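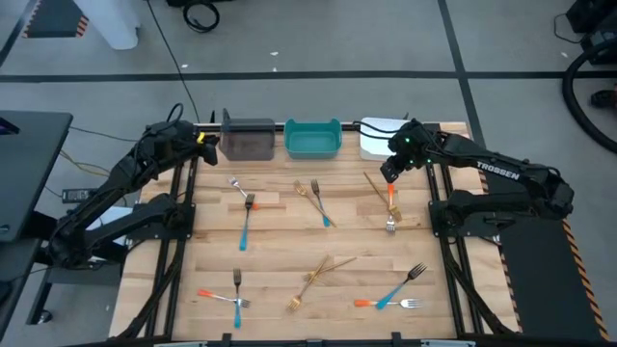
Setting Up the Grevstead Sorting Kit for Flatware

The Grevstead kit is sold as a monthly rental for two-arm tabletop setups. You get the sorting software, a mat template and phone support. The arms and the table are yours to supply. We ran it for 20 sessions on forks before moving on to anything harder.

Spread the pieces out. The arms can handle a fork lying across another fork, but a deep pile slows everything down. If handles are stacked three high, shake them apart by hand before you press start.

Put the bins along the far edge, where both arms can reach them. Ours don't match, and the software doesn't mind. Low sides are better than tall ones.

Colored handles help. Blue and orange were learned in one afternoon. Plain silver and gold took longer, mostly under bright overhead light — pull a shade or move the lamp.

Run cables behind the arms and check for slack at full reach.

Wipe the gripper pads every 2 hours. Dish soap residue makes them slip.

Cost and results

Rental is $358 a month, with a $58 setup fee. The Skekov plan is cheaper but leaves out phone support, and we called over a dozen times in August. Soliman makes replacement pads that fit and wear about the same.

Small spoons are still a weak spot. Gudum, the add-on for nested pieces, is a separate charge and we have not tried it.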